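Home Visits Builds Parts Bin About

A Tuesday at the Drornitau workshop

So I finally made it out to Drornitau! I've been saying I'd go since August, and every time something came up (the car, then the other car), but Archie Yule kept emailing me little updates on the arm build and I couldn't stand it anymore. 80 miles each way, and I'd do it again next week if my wife would let me.

If you haven't heard of the place, it's a shared workshop behind the old Carnegie feed store. You go in past the bandsaw and the lathe, turn left at the shelf of half-dead printers, and there's Archie's corner. I got there a little after ten and he was already on his second pot of coffee. Chepkoech Mbwambo was there too. She does most of the code, and she had a laptop open on an upturned crate and didn't look up for the first ten minutes, which I took as a good sign.

The project is called Molidden. I asked what it means and got two different answers, so I'm leaving that alone. What they want is an arm that can pick up small parts, blocks and little cylinders and such, and sort them between a platform and a tray without anybody standing over it. Archie wants it to restock his parts drawers someday. Chepkoech mostly wants it to stop dropping things.

I'd pictured a rat's nest on a folding table, and it's a lot tidier than that. Black tabletop, green backdrop, everything they work with in white. I told Archie it looked like a cooking show and he was pretty pleased about it. The black-and-white square tags are how it finds things: the camera looks for a tag, works out where the tag sits, and from that the software knows where the block must be. Chepkoech went through three tag sizes before she settled on these. The big ones read great but wouldn't fit on the parts, and the tiny ones vanished every time the light changed. There's a skylight in that room, so the light changes a lot.

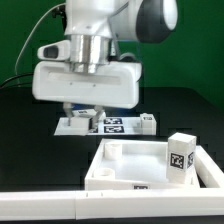
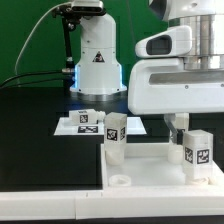 Molidden at the bench in Drornitau, with the gripper and the white tray in both shots.

The part I liked best was the fingers. They're see-through-ish, kind of frosted looking, and I had a hundred questions. Archie prints them himself and he's on version 41! He keeps the old ones in a coffee can and he let me dig through it. Some are way too fat, one looks like a duck bill, and a couple snapped clean in half. He says the trick was slowing the printer way down, and then he spent a good while on nozzle temperatures and I'm afraid I lost the thread. If you print at all, go ask him, he loves to talk about it.

I also got to try it myself, sort of. Chepkoech has a little keyboard control set up for nudging the arm around by hand, and she gave me 20 minutes with it. I am terrible at this. You think you're lined up with a block, you go down, and you're half an inch off and you've shoved it sideways. My one good pickup got a round of applause from the guy at the bandsaw, so I'm counting it.

Money came up, as it does. The arm itself came from Rulard, secondhand, and Archie wouldn't say what he paid. Everything he's bought since then he writes on the wall in pencil, and when I was there the total was $296, mostly filament and cable. He'd like to spend a little more on lights so they can quit fighting the skylight. I have two old shop lamps in the garage and I've promised to bring them next time.

We got lunch from the taco place across the road (get the potato ones), and after that I mostly sat on a stool and watched Chepkoech change numbers and mutter. She's working on the grip force now and has a whole notebook of settings. I left at four to beat the traffic and didn't beat it.

If you want to visit, write to Archie first, the side door sticks and somebody has to let you in.

Recent visits
Two days at the Rulard surplus sale
A clock shop with a laser cutter
My garage, six months later

Contact Copyright, all text and photos by the author Back to top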